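I spend a lot of my day near a robot arm that takes old computers apart and puts memory back into them, and the thing children ask me most is "does it have to do what it's told?" Sort of! It has rules, but so do I, and mine are longer.

At Prilus, where I work, our rule sheet has 49 lines on it. I won't make you read them all (some are very dull and concern plugs). These are the ones I'd want you to know if you came to visit.

## Rule one: stay out of its reach

A robot arm has a reach, just like you do. Stretch your arms out and turn in a circle, and that's your reach. Ours is 900 millimetres, so we've put a yellow line on the floor a good bit further out than that. When the arm is working, feet stay behind the line. 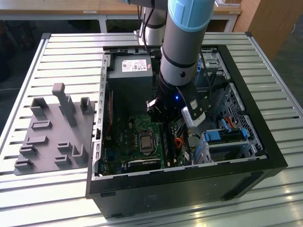
You might think you could just hop back if it came towards you. People are slower than they think they are, me included, and an arm doesn't get a surprised look on its face before it moves. So the line stays, even when the arm is going at a snail's pace.

## Rule two: be gentle

Computers are full of small parts that don't like being shoved. A memory stick is a thin little board with black chips along it, and it has to go into its slot straight. If the arm feels too much push coming back at it, it must stop and wait for a person. It isn't allowed to try harder.

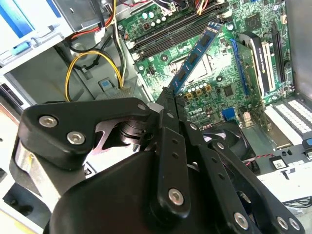

Waslow wrote in to ask why the robot can't have just one more go, seeing as people always do. Good question, Waslow! I do it with jam jars all the time. But a jar lid is tough and a slot isn't, and by the second shove you may have snapped something you can't glue.

## Rule three: power off first

Before we open any computer, it gets switched off and unplugged, and then we wait 10 minutes. I make tea. Some parts can hold on to a bit of electricity after the plug is out, and the power supply (the metal box that feeds everything else) is one we never open at all.

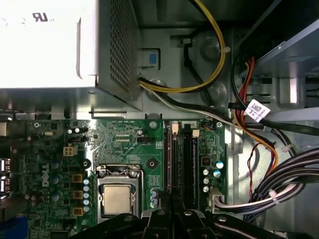
Wires have a rule of their own, and it's my favourite because I wrote it. Any loose wire gets tidied before the arm goes in, so that a finger can't hook it and tug. White cable ties are brilliant for this, and you'll find them holding the bundles of wire together inside the case, one of them near the bend in the yellow and black lot. Please don't snip them off an old computer at home to see what happens. Ask a grown-up first, and keep it unplugged.

## Rule four: somebody watches

There's a big red stop button on our wall, and whoever is on watch has to be able to reach it without taking a step. No phone, no sandwich. We change over often, as watching is tiring and your mind wanders off after a while (mine goes to lunch).

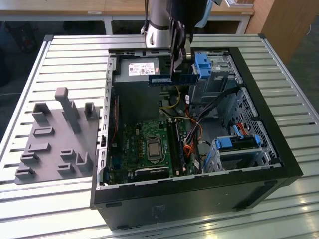

## Rule five: write it down

Every time the arm stops by itself, we write it in a notebook called Flosten. Don't ask me why a notebook needs a name. It has over 800 entries now, and most of them say something like "part wasn't straight, moved it, carried on".

If you've got a robot toy or a kit at home, have a go at writing three rules for it and stick them on the fridge.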